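## 4. Setting up the table cell

This section covers the small arm cell on the brown table, from a cold start to the first test move. Allow 60 minutes the first time.

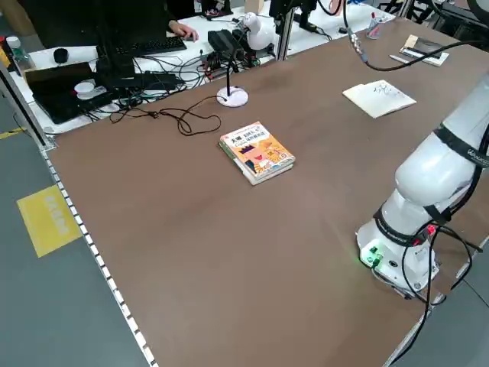 ### 4.1 Before you begin

You will need:

- the Trokix tool roll (hex keys, torque driver, cable ties)
- a lint-free cloth
- the cell log book
- two or three flat objects for the test move, such as books

Read section 2 (Safety) if you have not worked on this cell before.

**CAUTION:** Keep hands, sleeves and lanyards out of the arm's reach whenever drive power is on. The operator at the desk must be able to see the whole table before enabling the drives.

### 4.2 Checking the base

1. Switch off drive power at the supply and wait 4 minutes.
2. Hold the base housing with both hands and try to rock it. There should be no movement.
3. If it rocks, tighten the base bolts in a cross pattern. Use the torque value on the card in the tool roll. Do not guess it.
4. Wipe the base and the table around it with a dry cloth. Grit under the housing will tilt the arm and spoil the calibration.
5. Look at the black bands on the arm. They should lie flat and should not slide when pushed with a finger.

Note: The white links mark easily. Use no solvent on them. A damp cloth is enough for most dirt.

### 4.3 Routing the cables

The arm cables hang in loops beside the base and run down to the table edge. The slack is needed. Do not pull it tight or tie it back to the table.

1. Check each plug near the base. Push it home by hand.
2. Turn the arm slowly by hand through its full base rotation, with the brakes released as in section 3.5. Watch the loops as you go.
3. If a loop catches on the base or the table edge, lengthen it at the lower tie.
4. Leave at least 150 mm of free cable between the last tie and the base.
5. Move lamp leads and any other loose cord outside the arm's working area. Cord on the table top is the most common cause of a stopped cycle on the Fomstead cells.

**CAUTION:** Never unplug an arm connector with the power on. This can damage the joint boards and is not covered by the warranty.

### 4.4 Powering up

1. Switch on the supply, then the controller, then the desk computer.
2. Wait for the green light on the connector panel at the front of the base. A steady green light means the base has power and has passed its own check.
3. If the light flashes, note the pattern and see table 7.
4. If there is no light after 60 seconds, switch off and check the supply lead at both ends.
5. Open the cell program and select **Home**. Keep a hand on the stop button until the arm is still.

### 4.5 Lamp and camera

1. Set the lamp so that its head stays clear of the arm at full height.
2. Check that the camera mount is tight on its post. Tighten the clamp before adjusting the angle, or the camera will drop.
3. Run **Camera check**. A score of 95 or more is a pass.
4. If the score is lower, turn the lamp away from any shiny covers on the table and run the check again.

### 4.6 Test move

1. Place the test books flat in the middle of the table. A small offset between them does no harm.
2. Put notebooks, pens and trays towards the far side, out of the planned path.
3. Select **Test move**, slow speed.
4. Listen for clicking or scraping at each joint. Stop at once if you hear either.
5. Repeat three times. The arm should finish at the same point each time.

Write the result in the log book with your initials. If the finishing point drifts, go back to 4.2 and check the base bolts before you recalibrate.

Floor markings are covered in section 5.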